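Flarora Breakfast Station, Mint Green
Item no. 3586

Home / Kitchen / Countertop Cooking / Breakfast Appliances

The Flarora Breakfast Station combines a covered cooking compartment and a round pot on a single base. It is intended for small households, guest rooms, staff kitchens and other settings in which a full range is not available or not needed. Both sections may be used at the same time, and each has its own control.

The model is supplied in one color only. Base, compartment lid, pot and handle share the same matte mint green finish, with bright metal on the pot rim and compartment handle.

Pot and steaming rack

The pot sits on the right-hand side of the base and lifts off for filling, serving and washing. It is suitable for eggs, oatmeal, soup, noodles and small portions of vegetables. The lid is clear tempered glass with a stainless steel band and a small steam vent, so that food can be checked without uncovering it.

The round wire steaming rack is included. Add water to a level below the rack, place the food on top and close the lid. Longer steaming times may require more water — check the level before it runs low. The rack should be removed before the pot is used for soups or porridge.
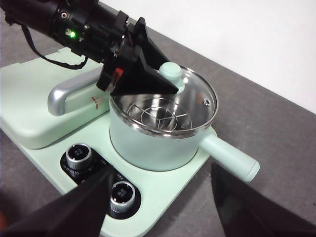
Pot with glass lid and stainless steel steaming rack.

The long side handle allows the pot to be moved with one hand. When the pot is full, a second hand with an oven mitt is advised. The lid should be lifted by its knob and tilted away from the face, as steam collects beneath the glass during cooking.

Covered compartment

The rectangular compartment on the left is closed by a hinged lid with a curved chrome handle. It is used for toast, sandwiches, bacon and similar items. Allow the compartment to preheat with the lid closed, and avoid overfilling; the lid should come down without being pressed.

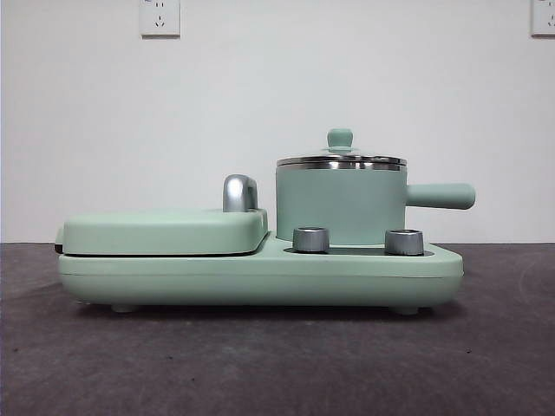

Two silver knobs on the base control the appliance. Turn both to the off position before unplugging. The unit should stand on a level, heat-resistant surface with clear space on all sides and should not be operated beneath low shelves or wall cabinets.

Power
Covered compartment: 400 W
Pot section: 300 W
Cord length: 52 inches

Included
Base with covered compartment
Pot with glass lid
Steaming rack
Printed instructions

Cleaning and care

Unplug the appliance and let it cool completely. The pot, lid and rack may be washed by hand in warm water with mild dish soap. Wipe the base with a damp cloth and dry it at once. The base must never be placed in water or held under a running faucet. Steel wool and scouring powders will mark the matte finish and are not covered under the warranty.

Mineral deposits in the pot can be removed with equal parts white vinegar and water. Leave the mixture to stand, then rinse well.

Ordering and service

The Breakfast Station is distributed by Mestach. Replacement lids, knobs and racks may be ordered separately — please quote the item number with every request. Orders from institutions are handled by the contract sales office, which can also provide printed instructions in additional languages.

Related products
Flarora Egg Tray
Plokberg Countertop Mat
Plokberg Oven Mitts, Pair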